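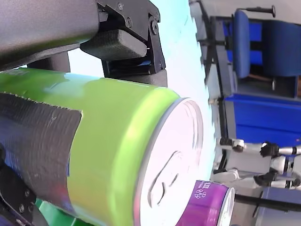 Sole came off my boot nine miles in. Glue it, resole it, or hold a funeral?

Posted by Heiðrún Egilsson, 7 Dec 2021
Hiking & Backpacking > Footwear > Repairs

I was on the Skondwood Loop over the long weekend in November, minding my own business, when my left boot started to applaud. Every step, a little clap. I looked down and the sole had let go at the toe and was hanging open like it wanted to tell me something. By the second creek crossing it had let go as far back as the arch. I tied it up with the lace from my stuff sack and shuffled the rest of the way out, and a family with a toddler passed me. Twice, if you count the toddler separately.

The boots are Drolletti mids, leather upper, stitched tongue, rubber sole that is glued on with no stitching I can find. I paid $187 for them, which at the time I told my sister was "an investment." They are nine years old but I don't believe they have a lot of miles on them. For four of those years they sat in a plastic tub in the garage while I had a bad knee and took up complaining instead. The tread still looks great. The leather looks great. The only thing wrong with them is that they're now in two pieces.

What I want to know:

Is gluing these at home a real repair or a hobby? The hardware store sold me a tube of Fullix, the flexible kind, and the man there was very confident, but he was also confident about my gutters.

The right boot looks fine. Is it fine?

And is there anything I can carry so the next walk out is less humbling? I have a three-day trip coming up after New Year's, 19 miles a day on the long day, and I'd like to arrive with the same number of soles I left with.

Please don't just tell me to buy new boots. I know boots are for sale.

3 comments

tallgrass_pete: Which creek crossing? The log was out when we went through.

Heiðrún Egilsson: The log is still out. There is a different, worse log.

tallgrass_pete: ok thanks

Olumide Shehu
Marked as helpful by the poster

Sorry for your loss. I fixed shoes for a living for a while and I still do it for friends who haven't learned to stop asking, so here's the long version.

Start by finding out what let go. Peel the sole back and look at both faces. There are two ways boots like yours come apart and they call for very different amounts of optimism.

First way: the glue gave up. Both faces are solid, maybe shiny or a bit yellow, and you could pick off the old glue with a fingernail. This is the good one. It can be fixed at your kitchen table.

Second way: the midsole gave up. That's the foam layer between the rubber you walk on and the part your foot sits in. On a lot of boots it's polyurethane, and polyurethane slowly breaks down with moisture from the air whether you hike in it or not. Sitting in a closed tub in a garage for years doesn't protect it, and regular wear often seems to be kinder to it than storage. Press your thumbnail into the foam. If it springs back, fine. If it crumbles, or feels like stale cake, or leaves you with sticky crumbs, you can put the tube of Fullix back in the drawer. You'd be gluing rubber to cake. The glue will hold beautifully and the cake will come off with it.

And check the right boot the same way. It's the same age and it lived in the same tub. Bend it hard at the ball of the foot and look along the seam for hairline gaps or little cracks in the foam. In my experience the second boot goes within days of the first, usually at the farthest point from the car.

If it's only the glue, do this:

Open it as far as it wants to open, no farther. Scrape off the old glue. Sand both faces with medium sandpaper until they look dull all over, and get into the edges, where it always starts again. Wipe with rubbing alcohol and leave it alone until it's dry. If the boot got wet on the trail, give it a couple of days first, stuffed with newspaper, nowhere near a heater.

Read the tube. If yours is a contact cement, it goes on both faces, thin, and you wait until it's tacky before you press them together, and you get one try at lining it up. If it's the thick urethane kind it goes on differently and cures overnight or longer. I don't know which one he sold you. The tube does.

Then clamp it. Stuff the boot tight with rags so there's something to press against, and wrap the whole thing from toe to heel with a strip of old bike inner tube, pulled snug. Inner tube beats every clamp I own. Leave it a full day longer than you think is reasonable.
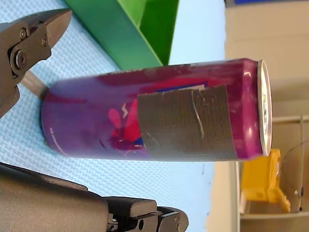 For the walk out, what you want in your pack is tape and a plan for the tape. Lace from a stuff sack works until it slides off the toe, and it will do that on every downhill. Wind a few yards of duct tape onto a lighter or a trekking pole, under the grip. When the sole goes, dry the boot as well as you can, then go around it in full loops, once at the toe and once at the arch, overlapping the ends on top of the foot where you won't be walking on them. Full loops matter, and so do the corners. Look at the gray patch on that purple can and you'll see one small corner by the upper edge that's torn or lifted. Any square corner wants to do that, and on a boot it has rocks to help it along. Snip them round, or tear them and fold them under if you left the scissors at home. Tape on the sole wears through fast on gravel, so carry enough to do it again.

Two long zip ties are also worth their weight. They go over the tape and keep it honest. Put the heads on the side, never underneath, unless you enjoy walking on a pebble you paid for.

About the resole: if the foam is gone but the leather is as good as you say, a cobbler who does hiking boots can replace midsole and outsole together. Not every boot can be done, and glued soles vary, so send them photos of the bottom and the side before you mail anything. Where I live you'd be looking at something north of $100, plus shipping, plus a wait. Whether that's sensible on a pair that cost $187 depends on how much you like them. You sound attached. I've seen people spend more on worse.

Whatever you do, walk some short stuff on them before your trip. A couple of afternoons on bad ground with the tape in your pocket. I wouldn't take a home glue job straight out on a 19-mile day, and I've done plenty of home glue jobs.

2 comments

Heiðrún Egilsson: I pressed my thumbnail into the foam. It's cake. Both boots. The right one made a noise.

Olumide Shehu: I'm sorry. Cobbler or funeral, then. Save the laces, they're good laces.

mudseason_marge

just get new ones. I know you said not to. I had the same boots (Drolletti, the brown) and glued them three times and every time I told my husband this was the time. He started packing my sneakers without telling me.

Agree about tape. Disagree about the lighter, mine melted together in the car one summer and then I had a lump. I use an old gift card, flat, fits in the hip pocket. Mine is from a sandwich place that closed.

Also if you end up in borrowed boots for the January trip bring thicker socks than you think. I like the Lã ones, the gray, they run small. Got mine for $20 at the outlet and have been insufferable since.

rd_dunlevy

Adding one thing on storage as it hasn't come up. Don't put the next pair in the tub. Open shelf, inside the house, insoles out, laces loose. And wear them now and then, even to the grocery store. I wear mine to take the trash out. The neighbors think I'm training for something.

I also keep a square of foam mat by the back door to stand on while I pull wet boots off, cut from an old set the kids used to have. Saves the floor, saves the socks. Any of the puzzle kind will do and you only need one tile.
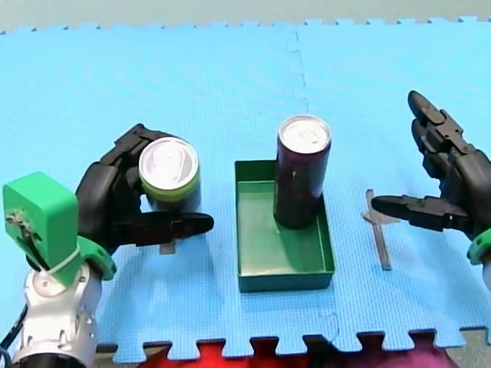
Blue puzzle mat, with the toothed edges still on.

For the resole, ask the shop whether they'll put on a midsole that isn't polyurethane. Some will use EVA or rubber. It's heavier in the case of rubber and it feels different underfoot, stiffer for the first few weeks, but it doesn't turn to crumbs on a shelf the same way. I had a pair done like that and they've outlasted the dog.

1 comment

Heiðrún Egilsson: Sent photos to two cobblers tonight. One wrote back already and asked if the boots had been in a fire. The other one says yes, can do, with rubber, but I won't see them until spring. So it's borrowed boots in January, and I have ordered the socks a size up.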